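Knowledge base > Two-arm stations > Faults > Gripper drops out during motion

Search the knowledge base Go

Gripper drops out when the arm turns its wrist

This page explains how to find a cable fault on a two-arm station. On our Rollik station one gripper stopped answering in the middle of a cloth folding task, and the controller showed error 492 (no reply from tool). After a restart everything was normal again, and so we lost two days looking in the software.

Before you begin

Press the emergency stop and wait until both arms hold still. Hold the gripper with one hand before you cut the power, because the fingers can open by themselves. Do not pull a connector when the tool is powered. I did this once and paid for a new fuse.

Step 1. Read the log

Open the log of the arm and search for 492. Write down the wrist angle at each error. In our log there were 8 errors, and all of them came when the wrist was turned far to one side. If your errors come at any angle, the fault is probably not in the cable, and you should check the power supply first.

Step 2. Look at the path of the cable

Release the arm to hand guiding and move it slowly through the task. Follow the cable with your eyes from the gripper connector backward. The loop must stay loose at every position, but it must not be so long that it catches on the other arm or on the material.

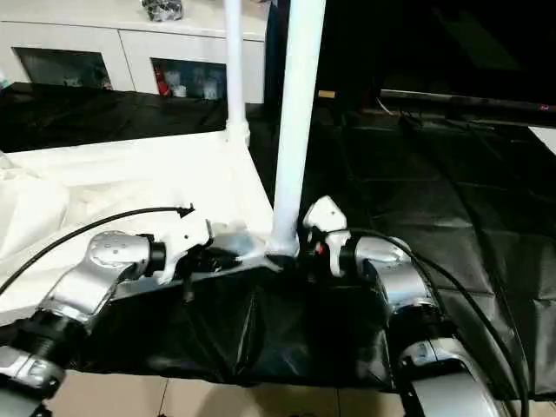
Fatemeh Hassanpour wrote to us that on her station the loop was long enough, and the fault was still there. She found that the connector was pushed in but not locked, and it moved out a little at each turn of the wrist. Please check this also before you order parts.

Step 3. Test with a spare cable

Connect the spare cable and run the same task at low speed. We used a Vellell cable and made 1014 cycles with no error. Then we put the old cable back — the error returned in the first hour.

Step 4. Fix the cable again

Put the first tie behind the wrist joint, never on the joint itself. Turn the wrist to both limits by hand before you close the tie. Write the date of the change in the station book.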